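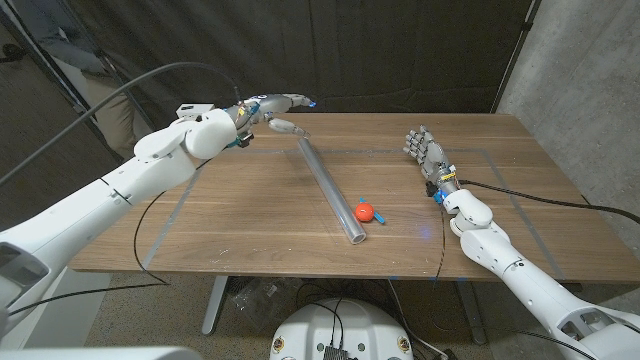

Clear tube, small ball and taped work area on the walnut-brown wooden table.

4 min read

Come and play with tubes and balls (we'll feed you)

Hello! I'm Oranuch Onsri and I run the table-top play sessions at Cultberg, where we make up small games out of very ordinary bits and pieces and then find out whether people enjoy them. I'm looking for 32 people to come and try our newest lot in November, and I'd love it if one of them was you.

The whole thing started with a clear plastic tube and a little red-orange ball with a bright blue piece stuck on its side. I put the two of them on a table one afternoon and couldn't leave them alone. Which end do you pick up first? Do you bring the ball to the tube or the tube to the ball? Do you hold the blue bit or ignore it completely? I've watched my own family argue over that last one for most of a Sunday lunch's worth of time, and I still don't know who's right, so I need some fresh hands.

What you'd be doing

You'll sit or stand at the table, whichever you like, and work through a set of short games. Some are very simple, such as lining the ball up with the open end of the tube. Others are fiddlier, and a couple are done with a partner on the opposite side, which gets quite noisy! Everything stays inside the grey tape lines on the tabletop. If something rolls over the line we put it back and start that go again, no harm done.

In between games I'll ask you a few questions. Was it too easy? Did you get bored? Would you play it with your nan? I write the answers down by hand, so please bear with me while I catch up. Yupin Rattanakul will be helping me with the partner games and she is far more patient than I am, so if you get stuck on the rules, ask her.

A session lasts 2 hours with a proper break in the middle. There's tea, coffee, squash and whatever cake I've managed to make (do say if you can't eat nuts or gluten and I'll sort something out for you).

Who I'm after

Adults of any age. You don't need to be good at games, and in fact I'd be very glad to hear from people who say they're all thumbs. Left-handers, please, please get in touch, as our last round had hardly any and it made a mess of my notes. The same goes for anyone with stiff or sore fingers who'd be willing to tell me where a game becomes a nuisance. You can stop whenever you want and you'll still be paid in full.

You'll need to be comfortable chatting in English, though it needn't be perfect. Glasses are fine, long nails are fine, rings are fine. If you took part in our Budum sessions in the spring I'm afraid I can't have you back for this one, but I'm keeping a list for the next and you're already on it.

The money

It's £50 for the session, paid by bank transfer once you've finished, plus your bus or train fare if you hang on to the ticket. I can't cover taxis unless we've agreed it beforehand, so if getting here is tricky let me know early and I'll see what I can do.

Where and when

We're upstairs in the Ongart building, above the Provia shop. There's a lift, and it's slow but it gets there. The loos are on the same floor as us and one of them is fully accessible. Sessions start at 10 in the morning or 2 in the afternoon, with 8 people booked in for each one, and you only need to come once. The doors open a quarter of an hour before we start. Please don't come much earlier than that or you'll be stood on the stairs.

How to put your name down

Send me a short note through the Cultberg contact page with "tube and ball" at the top. Tell me:

- your name and the best way to reach you
- whether you'd like a morning or an afternoon
- which hand you write with
- anything that would make the visit easier for you

I answer every message myself, usually in the evening once the children are in bed. If you'd like to come with a friend, both of you should write in and mention each other, and I'll try to put you on opposite sides of the same table.

Sleeves that push up easily are a good idea, by the way. Hope to meet you in November!

Oranuch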